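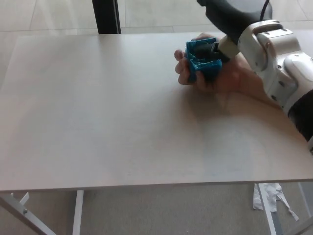
Palm-sized and brilliantly blue: the Wulto shapes are coming to Fonthorpe

News > Arts and Making > Fonthorpe

Dec 31, 2019

Fonthorpe gets a wonderful start to its new year of making, with the Liao rooms on the east side of town giving over a long pale table to small shapes you are meant to pick up. They're called Wultos, they sit comfortably in one hand, and the blue ones are gorgeous.

The project is the work of Zulema Daza, who moved her workshop from Flovness two winters ago and has been filling shelves with odd little many-sided forms ever since. Some start out as a cube and stay fairly close to it. Others wander off into something lumpier, with flat planes that don't quite agree with one another and edges gone soft. A few are hollow, with an opening you can look into (or poke a finger into, which every visitor under the age of ten has done so far, and a good many over it).

"I wanted people to hold them before they had time to decide what they were," Daza told us. "You put one down in front of somebody and they tilt their head. You put it in their hand and they start turning it over straight away. Their thumb finds a flat bit and settles there."

We tried it, and she's right about the thumb.

The first showing was a modest one in March, when Daza took a box of early pieces along to a neighbours' evening at Liao and left them out beside the tea. She had expected a bit of polite interest. By the end of the night people were trading them across the table and arguing over which one felt best with your eyes shut, and she went home with a list of requests and one fewer shape than she'd arrived with. (If it's in your coat pocket, she would love it back. It's a green one.)

The new display has 70 pieces, nearly all of them made since then. There are greens, a handful of warm oranges and one rather grand purple, but the blues are the heart of it. They run from a clean bright blue you could spot from the street through to turquoise and a deep teal with sparkling flecks scattered through it. Pick up one of the glittery ones and give it a slow turn. Each face catches the light a little differently, so the colour seems to slide about as you go!

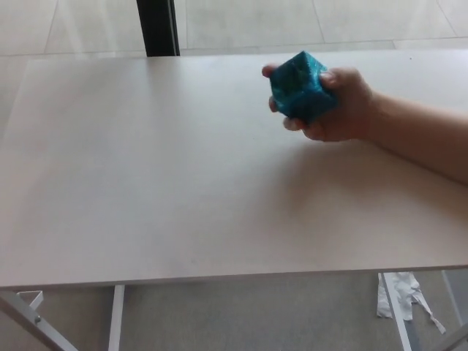

Daza is very particular about how the shapes are met. There are no plinths and no glass, and she has kept the labels off the table as well. Names are written in a notebook that lives by the door, and visitors are welcome to add their own. So far the notebook offers "Thursday's potato", "moon tooth", "the good rock" and, in very careful pencil, "my brother's head". She's thrilled with all of them and has promised to use the best ones when the next lot is ready.

The making is slow. Daza works on four shapes at a time and moves between them through the day, and she reckons that close to half of what she begins is put aside. A shape can look marvellous on the bench and then feel like nothing much in the palm, and if it does, out it goes. She showed us the reject drawer, which was fuller than the finished shelf and, to our eyes, every bit as lovely. We were allowed to rummage. We were not allowed to keep anything.

"There's one in there I've put back on the shelf three times," she said. "It looks like a crushed box. I love it, and it's horrible to hold. Maybe I'll make it a bit bigger and see."

Size is something she has changed her mind about. The early Wultos were smaller, closer to a large marble, and she found people closed their fist around them and forgot they were there. At palm size the fingers have to wrap underneath and the thumb goes over the top, and you keep looking at the thing while you're holding it. Larger than that and people use two hands, and she says it becomes a different sort of object altogether, more like a parcel. She hasn't ruled out parcels.

Colour came later. For months everything was left plain, as Daza was worried a strong colour would get all the attention. Then a friend in Flovness asked for a blue one for a windowsill, and that was that. She made the blue one, kept it for a week longer than she should have, and began another the day she handed it over. The flecks followed in the spring after a good deal of trial and error, some of which is still in the carpet at her old workshop.

Visitors to Liao can drop in at any time the rooms are open. Entry is free, and there's no need to book unless you are bringing a school or a club. Groups of up to 50 can be fitted in if they're happy to take turns at the table, and Daza will be there in person for those visits to talk through how a shape gets started and to hand round a few unfinished ones. Teachers have been quick off the mark, and two Fonthorpe schools already have their names down.

People with low vision are particularly encouraged to come along. Several of the pieces were tried out with members of a local reading circle, whose comments led to the softer edges on the newer shapes. One of their favourites, a squat, many-sided piece with a dip on the underside, now has its own spot at the near end of the table where it is easy to find. Please put it back there when you've finished.

There will be a small sale at the close of the display, though Daza is in no hurry to get to that part. The hollow pieces won't be in it, as she wants to keep them together for now. She is also hoping to run a making afternoon later in the year, with simple materials and plenty of table room, so that people can have a go at a shape of their own. Anyone who'd like to hear about it can leave a name in the back of the notebook. The front is for potatoes and moon teeth.

And the target for next year? Daza would like to see 100 shapes out at once, enough to run the whole length of the table with the colours shading from one end to the other. She has begun sketching the order already, and the middle of it is very blue indeed.

The Wulto shapes are at the Liao rooms, Fonthorpe, until the end of March. Take off your gloves and warm up your hands first.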